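Clernis Bench Arm: Setup and Care FAQ

Answers for people who run the small arm at the Tekin workshop. Kept up by Nazmiye Kılıçarslan. Last revised in November.

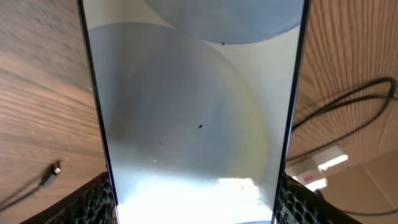

How often do the finger pads need cleaning?

Every 300 grips, or at the end of the shift if you get there first. Wipe both pads with a lint-free cloth and a little isopropyl alcohol, working along the finger toward the tip. Let them air out for a few minutes before you grip anything. A pad that still smells of alcohol is not ready.

Can I use a brush on the pads?

A soft toothbrush is fine. Hold the finger with your other hand so you don't push it sideways against the slide. No wire brushes and no scraping with a blade. The cells tear at the corners first and then the tear keeps going.

When should a pad be replaced?

Replace it when cells have torn through, when an edge lifts, or when a part that used to hold starts to slip at the same force setting. Always change both pads together. One new pad and one old one will make the part rotate a little as the fingers close.

What are the steps for changing the pads?

Park the arm in the service position and switch off power at the controller. Peel the old pad from the tip end. Clean off the leftover adhesive until the finger feels smooth everywhere. Line up the new pad with the base of the finger, press it down for 60 seconds, and leave it overnight if you can. Then zero the gripper again.

How do I zero the gripper?

Close the fingers with nothing between them at the lowest speed. When they stop, open the Cotar panel, go to Gripper, and press Set Zero. Open and close twice more. If the reading at closed is different each time, there is dirt on a pad or the coupling screw is loose. Fix that first and zero again.

What force should I start with for flat glass parts?

Start at the lowest setting that lifts the part and go up one step. Grip by the two long edges and keep the fingers low on the part. More force does not help with a part that is tilting. Check that both fingers are at the same height.

The wrist camera picture looks washed out. What do I change?

Change the lighting before you touch the camera settings. Glossy parts throw the overhead lamps straight back into the lens, and no exposure value gets that back. Turn the lamp head toward the wall or clip the diffuser on. If it is still too bright, lower the exposure in steps and save the result under a new profile name. Please don't overwrite Default.

There are dark spots in the camera picture. Is the lens dirty?

Move the arm a few inches and look again. Spots that stay in the same place in the picture are on the lens or its cover. Spots that move with the part are on the part, or are something it is reflecting. Clean the lens cover with the blower, then with a lens cloth. No alcohol on the cover, it clouds.

Where should loose cables go?

Away from the path of the wrist. The arm's own cable needs slack at the elbow and none at the base. Before each run, move the arm by hand through its full reach and watch for anything it drags or catches on.

How often does the arm need a full service?

Every 500 running hours. The counter is on the Cotar status page. A full service covers the joint bolts, the belt in joint two, the slide grease, the wrist cable and a camera calibration. Remzi Saraç does these, and it takes most of a morning. Don't reset the counter yourself.

Which grease goes on the slide?

Skinduvitz light grease, the tube in the top drawer. A thin film on each rail, then run the fingers open and closed ten times and wipe off what comes out at the ends. Keep it off the pads. If some gets on them, replace them.

The arm stopped with error 40. What now?

Error 40 is a gripper stall. The fingers met more resistance than they were set for. Support the part with your hand, press Release, and take it out. Look for a bent finger or a part that went in crooked. Clear the error and zero the gripper. If it comes back three times in a shift, leave the arm parked and write it in the log.

What do I put in the log?

The time, what you changed, the hour counter and your initials. For pads, write the batch code from the bag as well.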